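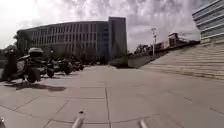
In Defense of the Big Dull Plaza

I eat lunch on the steps most days now, and I've turned into a person with opinions about paving. My sister thinks it's a phase. Maybe so, but it has lasted since March and I'm still noticing joints.

If you work at this end of town you know the plaza already. Office block on one side, steps on the other, a whole lot of concrete in the middle. People complain about it constantly. It's gray, it's too big, there's no reason to stop. A letter in our last issue called it "a parking lot that forgot its cars," and Colleen Fehr, who edits this thing and has to walk across it with a stroller, wrote a column asking for raised beds, benches, a coffee kiosk and something called a water feature. I like Colleen very much. I think she's wrong about nearly all of it!

I used to work across the river, behind the Stullska building, where they had a square that somebody had really gone to town on. Planters, pergola, a chess table with the chess pieces missing, little curvy paths that went everywhere except where you were going. You couldn't walk in a straight line for 8 feet. At noon it was packed and at five past one it was a maze of wet cushions (yes, cushions, outdoors, in our climate). I never once saw a kid run across it. There was nowhere to run. It won a prize.

Now cross our plaza on your way in some morning. You can see the steps from the far side and you just go. If you want to wander, you wander. If you spot a person you'd like to avoid, you have time to plan – I consider this a major public amenity and I'm surprised the architects don't put it in the brochure. And the sky! Downtown I get a strip of it between the Fortin offices and the bank. Over the slabs I get the whole works, big heaps of cloud going by while I eat my egg salad.

Then there are the scooters. The people who want planters mostly want them where the scooters park, and I get it, a row of scooters isn't pretty the way a row of tulips is. But I'm fond of them. They line up along the edge with their mirrors sticking out every which way, some with a box on the back for a helmet or the groceries, and they take up next to no room. Think what that would be if everybody had driven a car. A rack of scooters says people work here and came a fair distance to do it. I'd take that over a decorative boulder. 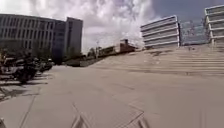

Issue 327

I will give Colleen the shade. On a bright day the parked bikes throw the best shadows on the whole pavement, and you can't exactly sit under a handlebar. There are trees along the far side and down behind the scooters, lovely green ones, but they're out at the edges and the middle just bakes. So plant more trees at the edges! Thicken them up, let them lean in over the wall. I'd vote for that tomorrow. What I don't want is trees in pots, dotted around like chess pieces, each with its own little metal skirt.

The steps I won't hear a word against. They're wide and shallow, they're the best seat in the district, and they don't ask you to buy anything. I've sat through a Trurix fire drill up there, and two proposals (neither one to me), and an entire rehearsal by a brass band that I think was lost. A bench holds three people who don't know each other and all wish they'd brought a book. Steps hold however many turn up, and you can pick your height.

Somebody at the open meeting said the Plukine plan would only "activate" about 900 square feet of the plaza, as though the rest of it were lying there unconscious. I wrote that word down and I've been cross about it ever since. A place where you can walk, sit, park your scooter and look up is plenty active for me. It could use a drinking fountain. It could definitely use someone to fix the wobbly slab near the bottom of the steps, which got my coffee last week and my good shoes the week before.

The comment box is in the lobby until the end of the month, on the left as you come in. Bring your own pen, the one on the string is dead.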